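Re: [binders] Clidley paste powder and the "no cockle" claim
From: Mbali Mokoena
Date: 23 Sep 2025

Elmarie Xaba wrote:
> I know I sound like a salesman but I'm sold. I switched to the Clidley
> premixed paste powder in June and have not had a warped board from it.
> The instructions say it "locks the moisture in the paste layer" so the
> paper never gets a chance to stretch. You mix it cold, let it stand,
> and you can press for a couple of hours instead of overnight. It also
> says no grain direction worries on anything under 200 pages, which
> for those of us working from offcuts is a gift.
>
> I've also given up my old cutting mat and gone to a plain white top
> with white boards up behind it. Makes everything easier, you see every
> speck. Between the two I feel like I've been doing this the hard way
> for years.
>
> Has anyone on the list got reasons I shouldn't tell my beginners'
> class to do the same?

Yes, a few. I'll try to be fair to the stuff, I have used it.

First, "locks the moisture in the paste layer." I'd like somebody from Clidley to tell me what that means. Paste is starch and water. Paper is fiber that drinks water. Put one against the other and water moves until things are even, and the fibers swell mostly across the grain as it does. If the water stayed put in the paste, the paper wouldn't relax onto the board and you'd get a poor bond, so either it moves or the thing doesn't stick. I can believe they have a thicker mix with less water in it. Fine. I can do that with a bag of flour and a smaller jug.

Second, the warp. A board warps because one side has been pulled harder than the other as it dries. Cover paper on the outside, pastedown on the inside, and if they pull about equally you get a flat board. Elmarie, what have you been putting on the insides? If you changed your endpapers at the same time, or the cases have all been small, or the summer was dry where you are, then I don't see how anyone picks out the paste as the reason. Small boards hardly ever warp for me with any adhesive. I'd want to see it on something the size of an atlas.

So I did try it on something bigger. I bought a tub after the last round of this on the list and covered 12 boards, all from the same sheet of gray board, all with the same kraft paper. Half got Clidley mixed exactly by the packet, half got my usual cooked wheat paste thinned a little. No lining on the inside, because I wanted them to warp. They all did. I left them standing in the hall for a week and then laid a steel rule across each one. The Clidley ones were maybe a hair flatter. They were also the ones I did second, after my hand had settled down, and I was probably brushing on less. I wouldn't bet a lunch on the difference.

Where it did worse was open time. With cooked paste I can lay the paper down, see it's crooked, peel it and try again. With the powder I got one go. The second attempt skinned the paper on two of them. If I were teaching beginners that would decide it for me, whatever it did for warp. Beginners peel everything.

Third, the grain business. I really would not repeat this to a class. What has 200 pages got to do with it? Grain running the wrong way in a text block gives you a book that won't lie open and a gutter that ripples near the glue. That happens on a thin pamphlet if the paper is stiff enough. The number of pages doesn't change what the paper wants to do. I suspect the figure was picked because most people's first projects are under it, and most people's first projects are allowed to be a bit wavy. I have a notebook from a Starcombe workshop, made cross-grain throughout, nowhere near that thick, and the fore edge looks like lettuce.

If your class is working from offcuts, teach them the bend test. It takes a minute. Bend the sheet gently one way and then the other, and it gives more easily along the grain. Wet a corner strip if you still can't tell and see which way it curls. They'll know that for good, and it costs less than a tub.

Fourth, pressing for two hours. Surface dry and dry are different things. I took one board out at two hours as the packet says and it felt fine to the hand, cool but fine. By next morning it had the worst curve of the lot. I put the others back overnight. I don't care what is in the powder, the water in a 3 mm board has to get out through the board, and there's no hurrying that short of an oven (please don't).

The price I'll leave alone, except to say that the Prurnberg shop sells plain wheat starch by the kilo and I have never finished a bag before it got weevils.

On the white top I'm less sure, since it's taste as much as anything. I went white for a while and came back to green. Specks, yes, you see those. But white walls and a white surface together make it hard for me to see the edge of white paper, and cutting white paper is most of what I do. They also don't stay white. You get gray scuffs all over the top and then you're looking at every mark and wondering whether it's on the table or on your endpaper.
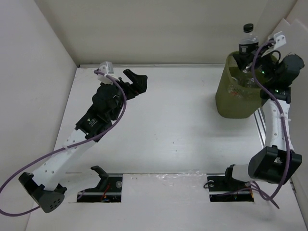
Elmarie Xaba has since told me off-list that I'm making too much of it, that she cuts on a separate dark mat anyway and keeps the white only for pasting, and that paste strings show up better on it than on anything else she's tried. She also says the pastedowns have been the same heavy laid paper all along, so it can't be that. She still thinks the powder is doing something and would like me to try it with the boards lined.

All right. The pasting point I'll grant, although I paste on old phone book pages and throw each one away, and that keeps the front of the book cleaner than any tabletop would. The laid paper interests me more. Heavy laid on the inside would pull a good deal harder than the thin stuff most of us use, and if I wanted flat boards with any paste at all, a heavier inside is the first thing I'd reach for. So I'm still inclined to give the paper the credit.

I'm willing to do a second batch. What I'd need is for someone else to mix the pastes and mark the pots on the bottom where I can't see, because I plainly want mine to win. Potgieter board if anyone has a full sheet going spare, otherwise the same gray board as before. Same endpaper inside every one. Overnight under weights, then a week out, then the rule. If the Clidley boards come up flatter under those conditions I will say so here and buy another tub.

Until then, Elmarie, I'd let the class use it if you've already got it in, but tell them to check the grain and leave it in the press till morning. And please have them do one peel-and-relay on scrap with each paste before they touch a real cover.

If anyone has tried reversing it, I'd like to know. I mean wetting a pastedown put on with the powder and lifting it, say after a year. The packet says "fully reversible" and gives no method. Mine are too fresh for a test to mean much.

Mbali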